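Assistant Coach (Women's Team and Youth Section), Culesex Rowing Club

Posted in: Vacancies, Coaching
Location: Culesex, boathouse on the Clurnach
Closing date for applications: September 10, 2018

Culesex Rowing Club is looking for an assistant coach to work with our senior women and with the juniors between 12 and 18 years of age. The post is paid, part-time at the beginning, and we hope to make it full-time after the first season. Please read the whole page before you write to us, as many of the usual questions are answered further down.
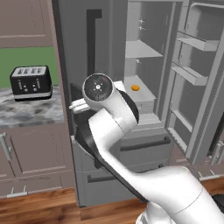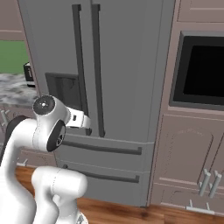

The club and where we are now

The club has its boathouse on the lower part of the Clurnach, where the river becomes wide and slow before the weir. We have more than 70 rowing members. The largest group is the juniors, then the senior women, then the masters, who mostly row early in the morning and do not need a coach every day (although they will ask you for advice, and you are allowed to say yes).

In the past two seasons the women's team has changed very much. Several experienced rowers finished university and moved away, and their seats were taken by athletes who came up from the junior section. The present head coach was promoted from inside the club last spring. The work which the head coach did before, that is the daily technical coaching of the second women's boat and the juniors, is the work we now want to give to a new person.

We do not expect quick results. The crew is young, and the plan was written for three years. In the first year we want a stable training group and a good winter. In the second year we want to enter a women's eight again, for the first time in a long while. What comes after that we will decide together with you.

What you will do

You will lead the water sessions of the second women's boat and of the junior groups. In a normal week this means five sessions on the water and two on land. On land we use the ergometer room in the boathouse and a small weights room in the sports hall of the Dolalberg school, which is ten minutes away by bicycle.

You will plan these sessions yourself, inside the yearly plan of the head coach. The two of you will meet once a week to look at the plan and change it where it is necessary. We want a coach who can follow a common plan, and who can also say clearly when it does not fit the athletes.

You will travel with the crews to regattas. Between March and the end of summer there are races on many weekends, some of them near and some of them with one or two nights away. Travel, bed and meals are paid by the club. For the junior regattas there is always a second adult in the team, so you are never alone with the responsibility.

You will help with the boats. Rigging, loading the trailer and small repairs are part of the job here, as in most clubs of our size. Larger repairs go to a boatbuilder. If you have never rigged an eight, we can teach you this during the winter.

Twice a year you will write a short report for every junior, which goes to the athlete and the parents. One page is enough. We ask you to write it in a way that a 13-year-old can read without being afraid of it.

What we ask from you

A coaching qualification for rowing, at the level which allows you to coach on the water without supervision. If you are in the last part of the course, you can also apply, but the certificate must be in your hands before you start.

At least two seasons of coaching experience, in a club, school or university. It does not need to be with women or with juniors, but you should tell us in your letter why you want to work with these groups.

A launch driver's licence and a valid first aid certificate. The club can pay for the renewal of both. It is a condition that you can swim well, and we will ask you to repeat the capsize test with us.

A driving licence for a car. The licence for the boat trailer would be welcome, and if you do not have it we will pay for the lessons after your trial period.

The background check for persons who work with children. We do this for every coach, also for people we have known for many years, and no coach begins before the result has come.

Good spoken English. Several of us in the club learned English as adults, the writer of this page included, so an accent or a mistake is no problem at all. What matters is that an athlete in the bow seat understands you when the wind is strong.

What would also be useful

Experience as a cox or with teaching coxes. We have three young coxes who are keen and light and brave, and who until now have learned mostly from each other.

Some knowledge of strength training for young athletes. The present programme is simple and we are careful with weights under the age of 16. A person who knows more about this could improve it.

Experience with video. The club has a tablet and a waterproof camera, but they are used less than they should be. The women have asked for more video in their technical sessions, and I think they are right.

What we offer

The post starts with 24 hours a week, spread over the year, with more hours in the racing season and fewer in autumn. The salary follows the club's coaching scale, and your place on the scale depends on your qualification and experience. We will tell you the exact sum before the interview, so that you do not need to travel for nothing.

You will have 25 days of holiday, calculated for the part-time contract. Holidays in the main racing season are difficult, and we would ask you to take them in September, in October or at the end of the year.

The club pays for one coaching course each year. You may choose it yourself if it has a clear connection with the work. There is also a small sum for books and for visits to other clubs.

A room can be rented in the Pinto house, five minutes on foot from the boathouse. The house has a common kitchen and bathroom, and you would share it with other people who work or study in Culesex. The room is not a condition of the job and the rent is not taken from your salary. If you prefer to find your own place, we can give you some addresses. Rents are lower on the Dolalberg side of the river, but the bus is not frequent in the evening.

You will have club clothing, a good waterproof jacket, and a coaching launch with an engine which was replaced last winter. The older launch is kept as a reserve. It is slow, but it starts.

Working hours

The water sessions with the women are early in the morning on two days, and in the evening on the others. The juniors come after school. This leaves a long free time in the middle of the day, which some coaches like and others do not. Please think about this honestly before you apply. If you study, or have another small job, it can fit very well — one of our former coaches finished a degree in this way.

When the river is too high, the sessions move to land. The red mark on the pontoon decides this and there is no discussion about it. In a wet winter it can happen for two or three weeks together, and the coach needs some ideas to keep the group interested in the ergometer room.

How to apply

Please send us a letter of one or two pages, a CV, and copies of your certificates. In the letter we would like to read about one athlete or one crew you have coached: what was difficult, what you tried, and what you would do differently today. You may leave out the names. We also need the contact details of two persons who have seen you coach.

Applications can be sent by email to the club office or by post to the boathouse. The addresses are on the contact page. Put the words "Assistant Coach" in the subject line or on the envelope. You will get a confirmation within three working days. If you do not get it, please write again, as larger attachments are sometimes stopped by our mail system.

After the closing date we will read all applications and invite up to five people to visit us. The visit takes most of one day. In the morning you will coach a session of 45 minutes with the second women's boat, then there is lunch with the athletes, and in the afternoon an interview with the head coach, one member of the board and one rower from the women's team. The rower has the same vote as the others. Travel costs are paid back if you bring the tickets.

We will tell everybody the result, also those who are not invited. If you would like to hear the reasons, you can ask and you will get an answer by telephone.

Questions before you apply

If you are not sure whether your qualification is accepted, send us a copy and we will check it. This is especially useful for coaches who were trained in another country, where the levels can have different names.

You are also welcome to come and watch a training session before you decide. Tell the office one day before, wear warm clothes and come to the side door of the boathouse, as the front gates are closed when the boats are on the water.

Women are strongly encouraged to apply. We have at this moment one female coach for a section in which more than half of the athletes are girls, and we would like to change this.

Culesex Rowing Club, Club Office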